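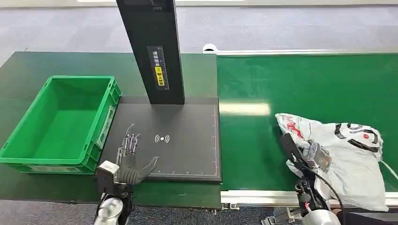 Notes on parcel scanning at a packing bench, thread. Bags are harder than boxes. A box has flat faces and the label stays where it was stuck. A poly bag folds over its own label.

The Kalniņš bench layout is plain: crate on the left, scan plate in the middle, belt on the right. The belt is level enough with the table that a bag slides across.

Film glare is the usual cause of a failed read. Flatten the label side with one hand, then scan. On Monday we logged 108 rereads in 2,000 bags – most of them creases across the barcode.

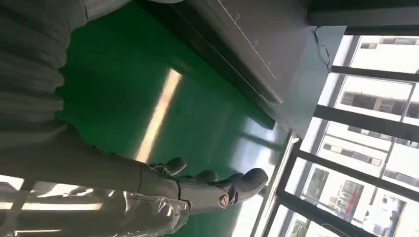

Green floor, window light.

Gloss floors throw light back up at clear film. Potine sells a matte finish. We have not tried it.
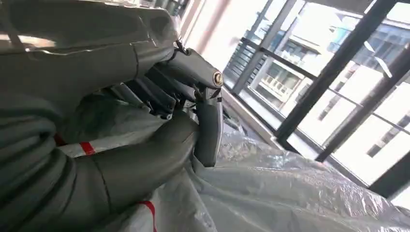
Last edited: June, 7 edits

Grip white film by a bunched fold and leave the printed area free. Three failed reads and the bag goes to the Risar desk for a new label. Rarnau bags have a wider seam, so the label sits lower – check there first.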